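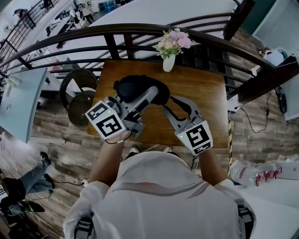 Weekend Visitors in Widmont: What I Found Out
Term project, Introduction to Travel and Tourism

When our instructor told us to pick a destination and study why people go there, half my class picked beaches. I picked Widmont, mostly because my aunt lives two towns over and I could sleep on her couch for free. It has an old mill street, a river walk and a covered bridge that gets on every postcard. I figured I'd write about the bridge. I ended up writing mostly about parking and pie, but I'll get to that.

My question was pretty simple: do people who come to Widmont stay the night, and if they don't, why not? The town has four places to sleep, counting the Zimside, the old railroad hotel by the depot. The visitor office wants more overnight guests and fewer people who drive in from Rollamville, take a picture of the bridge and drive home again.

How I did it

I made a one-page survey with nine questions and handed it out over three weekends in October (leaf season, so the place was packed!). My partner on this was Napaporn Sitthichai, who is way better than me at walking up to strangers. We set up by the bridge in the mornings and moved to the mill street after lunch. We printed 600 surveys and got 443 back that we could use. The rest were blank, or soaked, or had only the first question filled in — I think some folks just wanted the free pen.

I also interviewed Florante Villanueva, who runs the front desk at the Zimside. He gave me a whole hour on a Thursday afternoon, which was really generous of him because a bus group was due in at four.

What people said

Most of the people who answered were on a day trip. That didn't surprise me. What did surprise me was how many of them hadn't known there was anywhere to stay. The signs coming in from the highway point to the bridge and the river walk, and that's it. I drove it twice to check, and the first mention of a hotel I saw was a little board next to the gas station, facing the wrong way if you're coming from Rollamville.

The second big complaint was dinner. Nearly everything on the mill street closes by five. One woman wrote "we would have stayed but we were hungry" and underlined hungry. The bakery does stay open later on Saturdays, and lots of people mentioned the apple pie without us asking anything about food. I had two slices myself, for research.

Parking came up too. The lot by the bridge has a two-hour limit, so people kept checking their phones and hurrying back. Florante said guests at the hotel ask him about it all the time, even though they can leave their cars behind the depot as long as they like.

Napaporn did a short side comparison with Yap, the island in the Pacific, since she'd written a paper on it last year. I wasn't sure it belonged here, but she made a good point. If it takes you several flights to reach a place, you're going to sleep there. Widmont is so easy to get to that it's just as easy to leave.

What I'd suggest

Put the hotels on the highway signs. Get two or three kitchens to stay open until eight on fall weekends, maybe taking turns. Stretch the parking limit to four hours, at least in October.

What went wrong

We only asked people in leaf season, so I can't say anything about summer. Question six was confusing (it asked two things at once) and I left it out of the results. I'd also start the interviews sooner, as the other three places to stay never had time to talk to me. My blank survey and the tally sheets are at the back of this report.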